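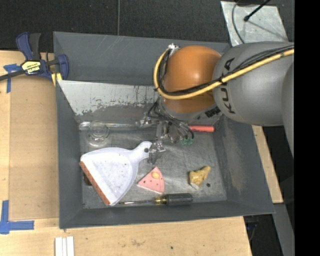

Photo: pandlow_cell / members' gallery

Hose loop on the wrist keeps catching – how do you lot route yours?

pandlow_cell
Bin picking cell, KUKA arm, mixed junk in a metal bin. Yellow hose with the black cables tied along it, up and over in a loop by the orange joint. Going down the middle it's fine. Far corners, no. On a big wrist turn the loop drags, and by the end of the shift I've got a vacuum fault or a tie gone. Replaced the hose in April, already going shiny where it rubs. Ideas? Can't stop the cell for more than 40 minutes at a time.

greasegun57
Too many ties. You've made one stiff lump out of a hose and a bundle. Cut every other one and let the cables slide.

Alaoui_Maint
Disagree with above. Loose cables near a bin wall is how you get a cable down the side of the wall. Keep the ties but swap to hook and loop, not pulled tight. And check the little connector at the top of the loop, thats where ours went. Strain relief was doing nothing.

pandlow_cell
Connector looks ok from outside, havent had it apart. Will do at tea break.

tinribs
Forget the hose a minute. Who's picking the dustpan up by the tip of the handle? All that weight hanging out the other end, it'll swing on the lift and yank the wrist round. Grab it further down towards the tray.

pandlow_cell
Picker chooses, not me. Likes edges. I can mask the handle end off but then it goes for the tray lip and that's worse.

tinribs
Slow the first bit of the lift then. We run 40 per cent till clear of the walls, then full speed. Cost us hardly anything on cycle time.

Herport_Dave_not
Is that bin clamped on one side only?? Can see the bar clamp on the left. If the bin creeps your corners are all out and you're pushing fingers into the wall. Looks scraped enough in there. Tape marks are no good once it's moved, nobody looks at them.

pandlow_cell
I look at them! Every changeover. Fair point tho, will check the far side and get a second clamp on if there's room.

greasegun57
Still the ties.

Alaoui_Maint
Still not the ties. What length is the hose between fixings? Drustex do a swivel bracket that lets the loop turn with the wrist, we have 2 of them on the palletiser and no hose trouble. Not cheap. Also wipe round the gripper fittings and do a leak check while your in there, grit gets in the push-fits.

pandlow_cell
Update, 4pm. Connector apart, one wire nearly through at the crimp. Remade it. Hook and loop on, left a bit more slack at the top. Lift slowed down like tinribs said. Corners ok so far but only about an hour on it. Leak check tomorow, pricing the bracket.

greasegun57
So you cut the ties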